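siltlow tea station notes. April. Last touched by Sadia, fixes welcome, I typed most of this standing up

# siltlow-tea-station

Lists, labels and refill rules for the tea corner in the Siltlow kitchen. Also holds the stock sheet, which used to live on paper and got soaked.

Humaira Farooqui set up the first version. I (Sadia Jadoon) took over the ordering and the sheet. If a number looks wrong, it's mine. If the naming looks wrong, blame Humaira, she likes underscores.

## What's in the folder

- `stock.csv` - one row per refill or delivery, 954 rows
- `teas.csv` - names, supplier, loose / bag / pyramid
- `labels/` - printable labels for the tins, fits the small label sheets only
- `old/` - scans of the paper sheets, the ones that survived. Don't edit
- `order_template.md` - copy, fill in, send

## Columns in stock.csv

| column | what it means |
|---|---|
| `row_id` | running number, has gaps, highest is 1291 |
| `month` | month only, we never wrote the day down |
| `tea` | must match a name in teas.csv |
| `kind` | `loose`, `bag`, `pyramid` |
| `in_out` | `in` = delivery, `out` = moved to the counter |
| `qty` | bags, or spoonfuls for loose |
| `who` | initials |
| `note` | anything |

Gaps in `row_id` are from merging duplicate rows. Both of us were logging the same deliveries for a while. Left the numbers alone so they still match the scans.

## Suppliers

Wudberg for the pyramids and most of the black tea. Orakzai for green and loose. Lurkeck we tried twice, nice mint, boxes always arrived crushed, currently off the list but still in `teas.csv` for the old rows.

## Counter setup

Pyramid bags go in a round black container on the marble-look counter, out of their boxes, strings and tags left on. Paper tags should end up on top where people can grab them. They slide down anyway. Fine.

Bamboo board stays next to it. Board is for lemon, ginger and putting lids down, please no wet spoons on it, the groove fills up and then it goes everywhere.

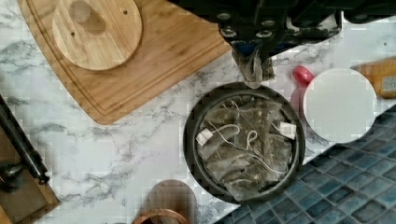
Refill to 30 bags, no more. Past that the strings knot and somebody pulls out four at once. If they do knot, lift one bag by the top and let the rest drop off it, don't yank the string. The mesh ones tear near the pinch if you pull hard and then there's leaf in the bottom of everything.

Order of work when refilling:

1. Take the old bags out, all of them
2. Wipe the inside, dry cloth
3. New bags in first, old ones on top
4. Untangle whatever you can be bothered to
5. Log it, `out`, with your initials

Step 3 gets skipped a lot. Then the bottom layer is from who knows when and tastes of cupboard.

## Loose tea

Doesn't live on the counter. Upper shelf, square tins, label facing out. Spoon stays in the tin. One spoon per tin, the smoky one got into the jasmine last year and we had to give up on the whole tin.

## Known problems

- `kind` is blank in a bunch of early rows. Mostly plain bags I think, not filled in becuase I can't check
- "Mint" and "mint (L)" are differnt teas. L = Lurkeck. Don't merge
- Spoonfuls are not a unit. We know. Don't add them to bag counts
- Some `in` rows have the number of boxes in `qty` when they should have bags. Fixed where the scan was readable
- Labels print slightly too low on the office printer. Nudge up 2 mm in the settings
- Decaf and regular look the same once they're out of the box. Check the tag before you mix, or keep decaf boxed (what I do)

## Changing things

Small fixes, just do them. New tea: add to `teas.csv` first, then stock, otherwise the name check complains. Deleting rows, ask me or Humaira.

## To do

- [x] move paper sheets over
- [x] second tin for decaf, bought, needs a label
- [ ] split `tea` into name + flavor
- [ ] chase Wudberg about the missing rooibos
- [ ] ask Orakzai if the sencha comes in pyramids
- [ ] decide what to do with the fruit ones, only Humaira drinks them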